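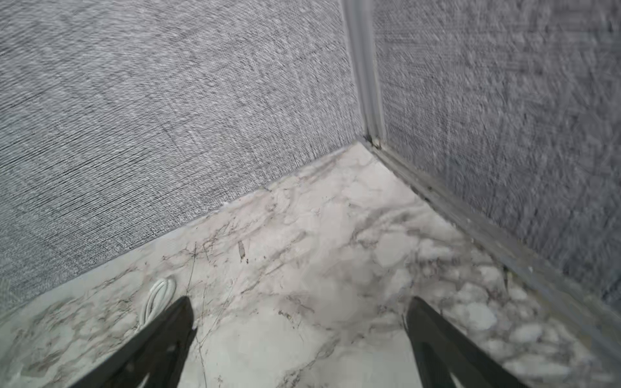 Equipment Planning: Corner and Edge Cleaning, Second Budget Round

The spending plan for the Sarkville site was revised on 3/22/19. The main change is a separate line for detail cleaning, meaning floor corners, panel bases and the strips where partition walls meet the floor. In the first round this work was folded into the general floor care line, along with the ride-on scrubber. The two jobs need different machines and wear out different parts, and the combined figure hid that.

Open floor area is already covered. The scrubber reaches everything except a strip along the walls and the inside of each corner. Dark specks and grit collect in the groove of the base trim and at the foot of the corner strips. Hair and loose fibers lie on the open floor nearby. A wide brush head passes over the groove without clearing it. The arm with the two-finger gripper can get a small tool into that space, and the plan now assumes one such arm on a mobile base.

Scope. The count used for planning is 101 inside corners, all in the fabric-partition area. Outside corners and door frames are left out of this round. Stairs are also out, as the base cannot climb.

Purchase or lease. Both were priced. Lagman offers the base and arm on a lease with service included. Jamov sells the same class of arm outright and leaves service to the buyer. The plan carries the lease for the first budget year, with the purchase price shown beside it for comparison. Sites that already employ a maintenance technician should run the comparison again with their own labor rate, which moves the result more than the price of the arm does.

Consumables. Fingertip pads are budgeted at 50 pairs per year. Detail brushes and suction nozzles are on a separate line and should be ordered with the first shipment of pads to save one freight charge. The pads are matched to the finger model, so confirm the part number on the finger itself before ordering. Two departments ordered from the old catalog page last time and received pads for the narrow finger.

Spares. Hold one complete set of fingers and one wrist cable. Hold a spare battery only if the base will run more than one shift. The wrist camera is covered under the lease and needs no spare on the shelf.

Site preparation. This line was missing from the first round and now stands at $730. It pays for cable clips and small hooks. Coiled cables left on the floor beside a partition are the most common obstacle at the wall line, and the arm is not budgeted to move them. Loose trim should be refastened before the first run. Dried marks on the floor stay with the manual crew, who already have the right cleaner.

Floor pattern. Veined and mottled floors make small debris harder to pick out, above all where the pattern is dense near the trim. Bidders must show detection results on a floor sample supplied by us. Results on plain gray vinyl will not be accepted. Samples go out from the Cloromdale office and must be returned with the bid.

Training. Allow 5 operators in the first year. The lease includes the initial session but no repeat sessions, so late starters are charged to the department that sends them.

Still open: whether the charging dock goes on the facilities budget or the equipment budget, and who pays for the dedicated outlet. Departments with a view on either should send it to the Cloromdale office with their March figures.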